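Shadows, glass, and a planner that believed both

The last two weeks of April went into one bug in the Coman stack, and I want the notes in one place before I forget which parameter did what. Coman is our navigation and planning layer. It runs against rendered apartments from the Flundach scene set, takes color and estimated depth from the head camera, and builds an occupancy grid that the planner reads at a fixed rate. Same code path as on hardware, apart from the driver shim.

The symptom was a replan loop. The base would get a path, start along it, drop it, request another, and get nearly the same one back. Over a batch of 653 episodes we logged 18 that timed out this way. All of them had a large plain surface close to the camera at the time of the loop.

My first suspect was the costmap decay. Cells marked occupied are supposed to fade if they are not observed again, and I had changed the decay constant the week before. Reverting it made no difference. The second suspect was clock skew between the pose stream and the depth stream, which was real (I fixed it, it needed fixing) but also made no difference.

What helped was dumping the color input for every cycle in which a cell flipped from free to occupied with no matching geometry in the simulator's own mesh. Most of those dumps looked like this one, with a gray wall near the camera and a soft shadow lying across it.
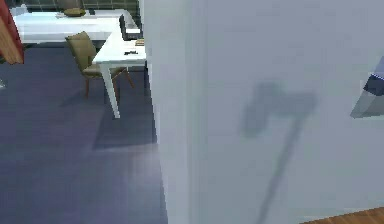 Theda Brandes wrote in to say that she would not trust any learned depth on untextured walls, shadow or no shadow, and that her own fix was to stop using it below a texture threshold and let the grid keep whatever it had before. She also asked why we don't read the simulator's depth buffer and be done with it.

On the second point: we could, and the loop would vanish, and it would come back on the robot. The estimator is part of what we are testing. On the first point she is mostly right, and the threshold is now in. The trouble is that a shadow edge counts as texture. Our gradient check looked at a patch of bare wall with a shadow on it, found enough contrast, and passed the patch along as reliable. The estimator then placed the dark region a little nearer than the rest of the wall. A little was enough, given the inflation radius.

So the check now has two parts. Patches with only low-frequency gradients are scored separately from patches with sharp ones, and the soft ones get their depth variance multiplied by 10 before they reach the grid. The grid update is a plain log-odds step weighted by inverse variance, so a noisy patch can still mark a cell but needs many consistent frames to do it. I left the planner alone. I had spent a day adding hysteresis there and took it all out again -- it hid the loop without fixing the map.

Windows are a different failure and the same patch does not cover them. Dark glass gives the estimator almost nothing in the middle and very strong edges at the border, so the depth comes out sane on the metal and arbitrary inside it. In the Vonau apartments, the worst runs put free space well behind the glass, and the frontier explorer then picked goals out there. The planner failed to reach them, for the obvious reason, and asked for new ones. 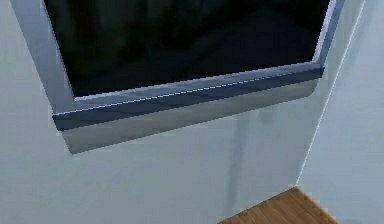 Dark pane, metal frame and sill, from the glass test set.

For these I fit a plane to the frame and the wall next to it, and if the region inside is dark and enclosed on the visible sides, the grid treats the plane as solid. It is a hack. It will fail on an open doorway into an unlit room, which has the same signature as far as this test is concerned. There is a flag to turn it off (glass_plane_fill, default on) and a counter in the log so we can see how often it fires.

With both changes in, I reran the 18 bad episodes. Two still time out. One is a plain localization error and belongs to someone else's queue. The other I do not understand yet: the grid looks correct, the path is valid, and the controller reports the goal as blocked anyway. I suspect a stale footprint in the collision checker, left over from the Broduvville config, which used a wider base.

Things still open: the variance multiplier is hand-tuned and should be fitted against mesh depth, the dump tool writes far too much to disk and needs a cap, and the clock skew fix should be backported to the release branch before anyone else trips on it.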